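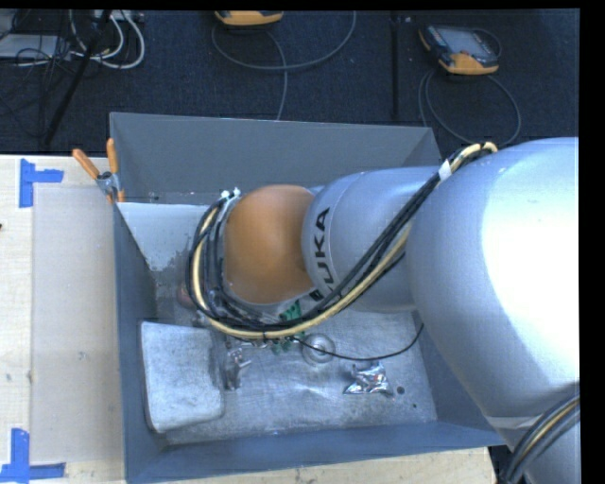
Bin picking: results with the deep metal bin

October 24, 2023
By the Huvo project team, Flindia

Print this item | E-mail this item

The Huvo project has finished its first full set of trials on picking mixed items from a metal bin. The work was done on the KUKA arm at the Pirkville laboratory and follows the shallow tray tests reported in February.

The method, called Jang, learns from recorded picks. An operator guides the arm to an item, and the system stores the camera view together with the joint positions. The training set holds 901 recorded picks. No shape models of the items are used.

For the trials, a few unlike items are placed on the bin floor: a crumpled foil packet, a clear round piece, a pale block with rounded corners, small parts in green. The arm is given 30 seconds to lift one item clear of the rim. A pick is counted as failed if the item is dropped, if the arm touches a wall with more than the set force, or if time runs out.

Over 200 attempts, failures fell into 3 groups. The largest was poor depth readings on clear and shiny items. The bin floor is scratched metal and gives cloudy reflections, which the depth estimate sometimes took for an edge. The second was wall contact, mostly near the corners, where the wrist has little room to turn. The third was cable drag. The cable bundle loops low beside the wrist - lower than the planner assumes - and in some poses it limited the approach angle.

Adding a second view before each approach reduced the depth errors but made every pick slower. Wall contact was unchanged. The planner now treats the cable loop as a solid volume, with a fixed margin, and this version has yet to be tested over a full set.

The bin is clamped at the rim and the tabletop is marked with blue tape. Groups wishing to repeat the trials should fix the bin in the same way - small shifts between attempts had a clear effect on the early results.

Contact Flindia | Copyright 2023 Flindia | Back to top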